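Robots, ovens and a long drive

9 October 2020

I drove 87 miles to the Husturen open day because Orhun Bozkurt would not stop emailing me about it. The kitchen robot, he said, was the thing to see. So I went to see it.

There was a kitchen robot. It lived on a very large screen. Lizelle Visser ran the session and she was straight with us from the start: everything we would watch was simulation, and the real arm was not ready for visitors. Fine. I'd have liked to read that in the invitation, which had the word "live" in it 3 times.

She told us the system had practiced 336 kitchen tasks. I asked what counted as a task. Opening an oven is one, closing it is another, so you can see how a number like that grows. I also asked how many of them had been tried on a real oven with a sticky hinge and somebody's lasagna baked onto the glass. She said that was planned for April.

To be fair, the questions got proper answers, and she didn't promise me a butler. The man from Womex behind me wanted to know the price. There isn't one.

I still don't know what a clean virtual countertop tells me about mine – mine has mail on it. Orhun thinks I'm being harsh. He's already talking about the Nondari one next, and I've told him to ask first whether there's a robot in the building.

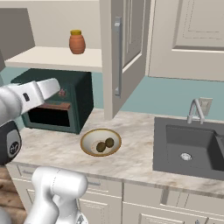 The simulated kitchen at Husturen, with the arm up at the green oven.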